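Tredaldale
Escuela de idiomas y de cocina en casa

Inicio | Quiénes somos | Cursos | Precios | Boletín | Contacto

Quiénes somos

Tredaldale es una escuela pequeña de idiomas. Enseñamos español, noruego e inglés a personas adultas, y lo hacemos en gran parte alrededor de una cocina. La escuela fue fundada por Ottar Myklebust y Sorcha Ó Dálaigh, los dos extranjeros en este país, los dos con muchos años de aprender lenguas que no eran la suya. Esta página la escribo yo, Ottar. Mi lengua materna es el noruego y pido al lector un poco de paciencia con mis preposiciones.

Cómo empezamos

Cuando yo llegué, estudié español en una academia muy seria. Aprendí bien el subjuntivo, pero en la pescadería no sabía pedir que me quitaran las espinas. Mi vecina me invitaba los martes a su cocina y allí aprendí los verbos que faltaban: escurrir, rehogar, desmigar, rebañar. Todavía guardo el cuaderno de aquella época, con manchas de aceite en casi todas las páginas.

Sorcha daba clases de inglés en su propio comedor. Nos conocimos en un intercambio de conversación y durante un invierno entero hablamos de abrir algo juntos. El primer curso tuvo seis alumnos y una sola cocina de gas con dos fuegos. Hoy tenemos 76 alumnos matriculados, repartidos en grupos de ocho personas como máximo.

El nombre viene de una granja que ya no existe, donde mi abuela hacía queso. Los alumnos lo pronuncian de muchas maneras y todas nos parecen bien.

Cómo son las clases

Cada sesión tiene dos partes. La primera es una clase de lengua en el aula, con pizarra, con ejercicios y con corrección. No hemos abandonado la gramática y no pensamos hacerlo. La segunda parte se hace en la cocina. El grupo recibe una receta escrita en la lengua que estudia y la prepara hablando solamente esa lengua. El profesor está presente, pero procura callarse lo más posible.

Las recetas de nivel inicial son cortas y usan sobre todo el imperativo. En el nivel intermedio los alumnos traen una receta de su familia y deben explicarla al resto. En el nivel avanzado se discute mucho, por ejemplo si la tortilla lleva cebolla, y para discutir hace falta el subjuntivo que yo aprendí tan pronto y usé tan tarde.

Un curso completo dura 30 semanas y tiene una sesión por semana. También existe un curso intensivo en mayo, de 48 horas, pensado para personas que van a mudarse por trabajo. Para inscribirse en el intensivo se pide una pequeña entrevista oral. No es un examen y se puede hacer por teléfono.

Las personas

Sorcha Ó Dálaigh dirige los cursos de inglés y organiza los horarios. Antes fue correctora de textos y conserva el lápiz rojo, aunque lo usa con moderación.

Ottar Myklebust es responsable del noruego y de la cocina. Compra él mismo la verdura.

Sumaiya Siddiqui enseña español en todos los niveles. Lo aprendió como cuarta lengua y por esta razón conoce muy bien los errores que hacemos los que venimos de fuera. Ha escrito las hojas de pronunciación que se entregan el primer día.

Fergal Kavanagh enseña inglés por la tarde y lleva la biblioteca de la escuela. La biblioteca tiene 957 libros, entre ellos muchos recetarios antiguos, y los alumnos pueden llevarse dos cada vez. Rogamos no cocinar con el libro abierto al lado de la sartén.

Fiachra Cullinane se ocupa de la secretaría, de las matrículas y del boletín. Si usted escribe a la escuela, la primera respuesta será suya.

Lo que nos importa

Queremos que los alumnos hablen desde el primer día, también mal. Corregimos al final de la frase y no en medio. En la cocina no hay notas. En el aula sí las hay, dos veces por curso, y se explican a cada persona por separado.

Pedimos puntualidad. Una clase que empieza tarde roba tiempo al postre.

Aceptamos todas las dietas y las alergias se comunican por escrito en la matrícula. En el mismo formulario se indica si la persona prefiere no cocinar. En este caso puede leer la receta en voz alta para los otros, tarea que resulta más difícil de lo que parece.

Cómo encontrarnos

Estamos en el primer piso del edificio Nemorus, encima de la papelería. El timbre dice Drellano, que es el nombre del antiguo inquilino, y el dueño de la casa no quiere cambiarlo. Hay ascensor. La secretaría abre por la mañana y, durante los meses de curso, también una hora antes de las clases de la tarde.

Las visitas son bienvenidas si avisan antes. Se puede asistir gratis a una sesión como oyente y después decidir con tranquilidad.
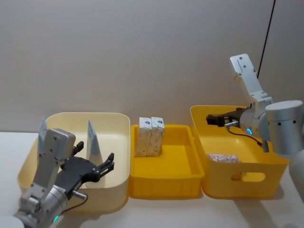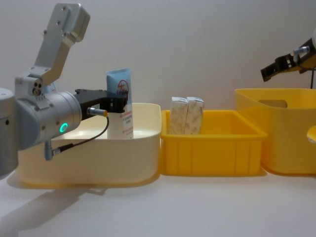
Boletín de Tredaldale, núm. 30, pág. 4

El boletín sale en papel y se recoge en la secretaría. Cada número trae una receta en tres lenguas, el calendario de las sesiones y una columna de Sumaiya sobre palabras que se parecen y no significan lo mismo. Los alumnos que quieran publicar un texto pueden entregarlo a Fiachra, con preferencia escrito a mano y sin pasar por el traductor.

Página revisada el 14/02/2026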